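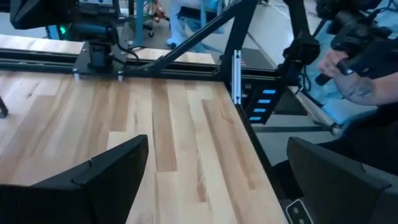
Tiven: two-arm fruit clearing demonstrations, with Guvham labels

Maintained by Pallavi Ahuja and the tabletop group at Grostau
Last revised 3 October 2022

Hello, and thank you for stopping by. This is the data card for Tiven, the set of demonstrations we used to work out whether a policy learns to clear a cluttered table better when it is told, during training, which piece it is about to go for. If you only want the files, skip ahead to the layout section, but there are a few quirks in the data that have cost people an afternoon, and we would love for you to read about them here first.

What is in it

Tiven holds 2000 episodes of a person driving two arms to move toy fruit off a wooden tabletop and into a red container on a raised stand. The arms come in from opposite sides of the table, each with a two-finger gripper, and every episode has the joint positions of both arms, the gripper openings, the operator's commands, and video from a head camera and the wrist cameras.

The fruit is a mixed bag on purpose. Lemons and limes are easy for the gripper and easy for the vision model. Strawberries are small and have a leafy top that catches. The little oranges were the hardest for us by a good margin, mostly when they end up next to one another and the gripper has to choose. And the kiwi is brown on a light wood table, so early models tended to leave it for last or forget it altogether (poor kiwi!).

The potted plant is a distractor. It never gets moved on purpose and it should never be a target. If your policy starts reaching for the leaves, look at your color augmentation before you look at anything else, as ours was so strong at first that limes and leaves were practically the same thing to the network.

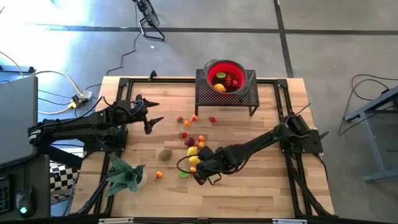

Head camera view, fruit spread between the arms and the right gripper down over the lemons.

The method, in plain words

Ordinary behavior cloning on this task has a well-known sore spot. Two operators facing the same pile will start with different pieces, and the same operator will do it differently after lunch. A policy trained on all of that tends to average the choices, so it drifts into the gap between two good targets and hovers there, looking undecided.

Guvham is our name for a simple labeling pass that runs after recording. It finds each moment when a gripper closes on something and holds, steps back to the previous release by that same arm, and marks everything in between with the image position of the piece that was finally picked up. The policy then gets trained in two parts. One part looks at the head camera and proposes a target point. The other part takes that point along with all the camera views and produces the arm motion. The proposal part is allowed to be uncertain, and at run time we sample one point and stick with it until the gripper closes or a timeout passes.

Sticking with it matters more than we expected. When we sampled a new point at every step, most of the benefit went away and the hovering came back.

Results

We tested on six starting layouts that do not appear in training, with 20 trials for each layout and each policy. A trial counts as cleared only if every piece ends up in the container with no help from a person.

The finding we would point you to is this: a policy trained with Guvham labels on 1000 episodes cleared as many trials as the plain one trained on the full set. Using the labels with the full set improved things again, though by less, and we suspect that by then the remaining failures are about gripping and have little to do with choosing. The usual failure is an orange squeezed off-center that pops out and rolls. The policy will often go after it, which is fun to watch, but it has very few examples of doing that and it shows.

We only ran this on one rig in one room. Please don't read the result as a general statement about how much data you can save.

File layout

episodes/ has one folder per recording, with the video, the joint log and a small metadata file
labels/ has the Guvham targets, one file per episode, in head camera pixels
splits/ has the training lists, including the smaller subset used above
layouts/ has the reference sketches for the test setups
tools/ has the labeling script and a viewer we call Sisodia, which draws the targets over the video

Please use our subset list if you want to compare with the smaller run. It was balanced across operators, and a random draw will not be.

Known problems

The recordings from February have a small lag between the wrist video and the joint log. The metadata file gives the correction and the loader applies it, but if you write your own loader you will need to add it yourself.

When the arms close at nearly the same moment, the labels can be swapped. We fixed the ones we found by hand and would be grateful for reports of others.

Light comes in strongly on one side of the room, so the upper left of the head camera view can be washed out. The tabletop is mostly spared.

Crowded layouts, with lots of the small oranges mixed in among strawberries and lemons, are where the target proposals spread out the most. They are also the best place to see whether your changes have done anything, so we suggest starting there. 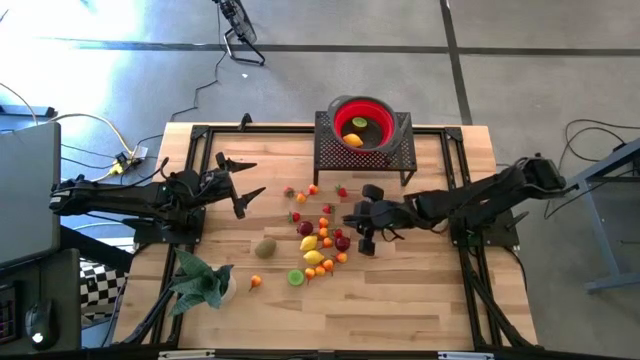
Can I train on the labels without using the wrist cameras?
You can, and the loader has a switch for it. Expect the target proposals to be just as good, as they come from the head camera alone, while the grasps themselves get noticeably clumsier on the smaller fruit.

Getting in touch

Write to Pallavi Ahuja through the Grostau project page with label fixes, loader trouble, or news of what you have built. If you are reporting a bad label, please include the episode folder name and the time in the video, and a saved view from Sisodia if you have one handy.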